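The Table at Brestallow

My aunt Purificación left me the dining table and left my cousin Horacio the house it was standing in, and if you think that was an accident, you never met her.

I drove up to Brestallow in August with a rented van and 80 dollars for gas, and I had a whole speech ready. Horacio met me at the door in his socks. "It doesn't fit through the hall," he said. No hello, no hug. Seven years since we'd spoken and that's what I got!

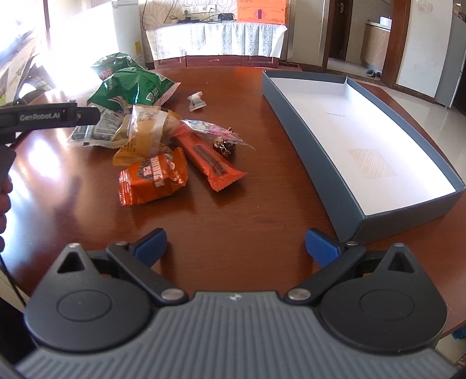
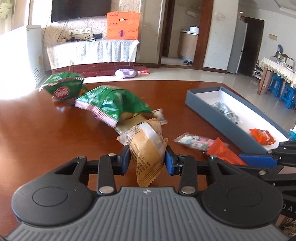

The glossy reddish-brown table, with snacks out on it in the second picture.

He was right about the hall, too, which annoyed me more than anything. We measured it twice with her old sewing tape. The legs didn't come off. I lay on my back under there with a flashlight in my teeth, looking for a bolt, a screw, anything, and all I found was my own name in blue crayon, with the S backward. Soledad. I must have been four.

"Find something?" Horacio said from up above.

"No," I said. (I don't know why I lied. It felt private.)

So we called Ruba Srour from next door, who used to move pianos with her brothers and has opinions about doorways. She came over, walked around the table a couple of times, put her palm flat on it the way you'd calm a horse, and asked how it got in. Well, we didn't know. It had always been in. Horacio thought the back wall might have been built after. Ruba knocked on the wall, listened, and said it would cost us 300 just to have somebody come look, and did we have any coffee.

We had coffee. We had my aunt's terrible coffee, the Nevurum kind in the dented can, and we drank it sitting in our old places without thinking about it - me by the window, Horacio with his back to the kitchen so he could get up first for seconds. Ruba took my aunt's chair. I saw Horacio notice, and I saw him decide to let it go.

"She told me you two would come to blows," Ruba said.

"Over a table?" I said.

"Over the boat."

I should explain the boat. It was a little thing with a bad motor, and my aunt kept it down at Kulport, and the summer I turned twenty I lent it to a boy named Espinoza who brought back most of it. Horacio had been promised that boat. He'd sanded it himself. I said some things about how it was only a boat, and he said some things about how I was only a cousin, and then there were Christmases where one of us had the flu.

"It was a nice boat," I said finally, into my cup.

"It leaked," said Horacio.

That was it, more or less. That was the apology, both halves of it. Ruba asked if there was any sugar.

I stayed 3 nights. I drove home with an empty van, a box of soup bowls, and a key to the back door that Horacio put in my hand at the very last minute, through the window, with the engine already running. He said I'd need to come and oil my table, he wasn't going to do it. He said the first weekend of every month would be all right with him, if I called ahead.

I called ahead. He's making the lentils, he says, and I'm supposed to bring bread, and a blue crayon, if they still sell them one at a time.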